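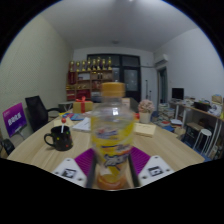
Last modified: June 21, 2026

Print this page
E-mail this page

How does a footy ladder work?

By Manee Noiphan

If you follow a football team, you will hear people talk about the ladder. They might say "We're on top of the ladder" or "We dropped down the ladder this week". The ladder is a list of all the teams in a competition. The team doing best is at the top and the team doing worst is at the bottom. In some countries people call it the table or the standings.

Each time a round of games is finished, somebody adds the new results and the list is put in order again. A team can move up, move down or stay in the same place.

What is a round?

A round is a set of games, usually played on the same weekend. Each team plays once in a round, unless it has a bye. A bye is a rest. If a competition has an odd number of teams, there is always one team with nobody to play, so the teams take turns at having the bye.

Our stories on this page use the Lolness junior competition. It has 5 teams, so one of them has a bye every week.

Points on the ladder

There are two kinds of points, and it is easy to mix them up.

The first kind is the points scored in a game. You get these by kicking goals and behinds. They decide who wins on the day.

The second kind is called premiership points. A team gets these for its result, and they are what the ladder is made from. In the Lolness juniors it works like this:

Win: 2 points
Draw: one point each
Loss: no points

Other competitions give a different number for a win. The big leagues often give more. It makes no difference to the way the ladder works, as long as every team is playing for the same amount.

Winning by a lot does not earn you extra premiership points. If Sketside beats Lobo by a single behind, Sketside gets the points for a win. If Bilgate beats another team by ten goals, Bilgate gets the same.

What about the bye? Some competitions give points to a team that is having its bye and some give none. In Lolness there are none, so a team can slip down the ladder without playing. It usually climbs back later, when the other teams have had their rest too.

When teams are level

Early in the season lots of teams have the same number of premiership points. They can't all be on the same rung, so there has to be another way to separate them. In Australian football this is done with percentage.

To find a team's percentage you need to know two things:

- how many points the team has scored in all its games so far (this is called "points for")
- how many points have been scored against it (this is called "points against")

You divide points for by points against, then multiply by a hundred.

If a team has scored exactly as much as it has let in, its percentage is a hundred. If it has scored twice as much as it has let in, its percentage is 200. If it has let in more than it has scored, the number is under a hundred.

Say Sketside and Bilgate have both won the same number of games. Sketside has had close wins, and Bilgate has had big ones. Bilgate will probably have the higher percentage, so Bilgate goes above Sketside.

Percentage is also the reason a team keeps trying when it is a long way behind. A late goal might not change who wins, but it does change the percentage - and that can matter a lot at the end of the season.

Soccer does this differently. Most soccer leagues use goal difference, where you take away the goals let in from the goals scored. Some sports look first at who won when the two level teams played each other.

Reading the letters

Ladders in the newspaper or on a website don't have much room, so the headings are shortened.

P - games played
W - wins
L - losses
D - draws
B - byes
F - points for
A - points against
% - percentage
Pts - premiership points

Check the P column before you decide that your team is doing badly. In May, Lobo was at the bottom of the Lolness ladder, but it had played fewer games than the team just above it.

What is the ladder for?

The ladder decides who plays in the finals. Finals are the extra games at the end of the season, and only the teams near the top get to play in them. Finishing higher can help as well. In many competitions the top teams get a second chance if they lose their first final, or they get to play at their home ground.

The team that finishes on top is called the minor premier. The team that wins the grand final is the premier. Sometimes they are the same team, but often they are not.

Luminița Pascu, who coaches at Bilgate, tells her under-tens to look at the ladder once a week and then go outside for a kick.

Words to know

Behind: a score worth one point in Australian football
Draw: a game where both teams finish with the same score
Rung: a place on the ladder

Print this page
E-mail this page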